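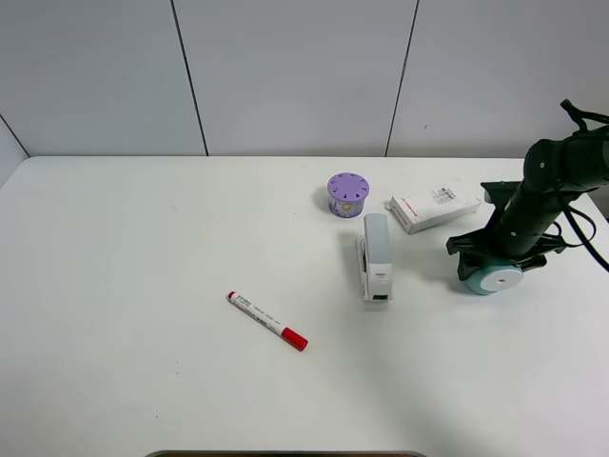 Desk stuff, sorting it (finally)

Last updated: October 24, 2025

Quick one before I have to get the kids from the bus. I've been putting off the stationery pile since August and this week it got dumped out on the white table so I'd be forced to look at it.

Keeping: the little purple container with the cartoon on the label. Lid's full of slots so I tried pens in it at first, not a great fit. Might do for paper clips. Theano Giannakopoulos reckons it's too nice for paper clips. She can have it then.

Stapler stays. White, stands up on its end, takes up no room at all. I own two others and neither of them can do that. They're going in the op shop bag.

The white cardboard box I'm less sure of. Red printing, sticker on top with what looks like a barcode, and I kept it becuase boxes are useful, which is how I ended up with a cupboard full of the things. Recycling, probably. Ask me Monday.

Then the bottles. Why are there bottles in with the stationery?? The pale blue one with the white collar and the little nozzle has been shuffled from shelf to shelf all year.

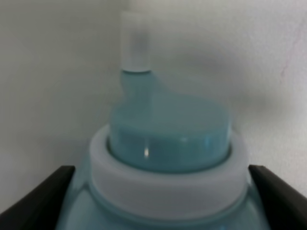 Jae-in Wi's rule is anything you've moved three times without using goes in the bin or gets a proper home. So it's getting a proper home, under the laundry sink, with the rest of that lot. Colour is lovely though, I'll give it that.

Still to do: the Bromow folders, the drawer of dead textas, whatever's behind the printer. Also need new labels, the old ones have all gone yellow and curly and half of them are wrong anyway. Will post the drawer if I surivive it.

Contact | © 2025 | Back to top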